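The Ferry to Tullov

My grandmother kept the ferry timetable pinned inside the pantry door, and it was never once right. The boat to Tullov left Keltside at seven, or when the fog let go of the harbor, or when the man with the goats had finished saying goodbye to his sister - which could take a good long while, because they were a close family and always had one more thing to tell each other.

The October I turned 12, I was sent across alone with a jar of plum jam and 70 cents in my coat pocket. I sat up front, where the spray got you, and I held that jar the way other children held puppies. An old woman beside me asked where I was headed, and I told her my great-aunt's house, the one with the green gate, and she laughed so hard she had to hold on to the rail. Every gate in Tullov was green, she said. Somebody had bought 134 cans of the stuff after the war and it had to go somewhere!

So I walked up from the landing trying gate after gate, and at each one I was given something to eat, and by the time I found my great-aunt it was nearly dark and I couldn't have managed a spoonful of her soup if she'd paid me. She opened the jam anyway, and we had it on the heel of a loaf, standing up in the kitchen with our coats on, while she asked after everyone at home by name, including the dog. 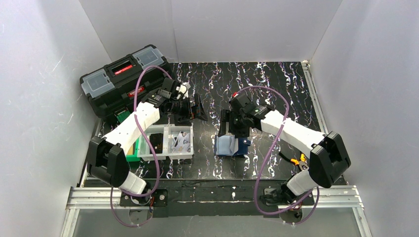 The black toolbox and the marbled tabletop. 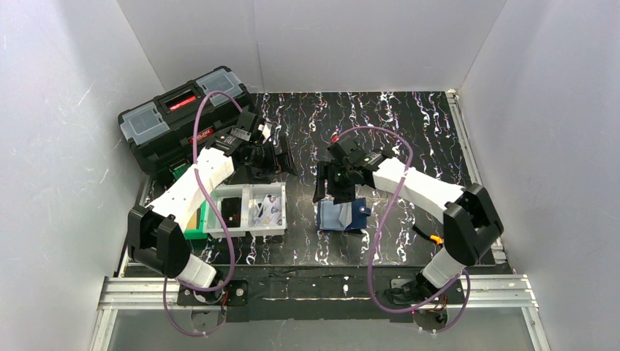
The Way Back

I slept past the morning boat, of course. My great-aunt said there would be another, and put the kettle on.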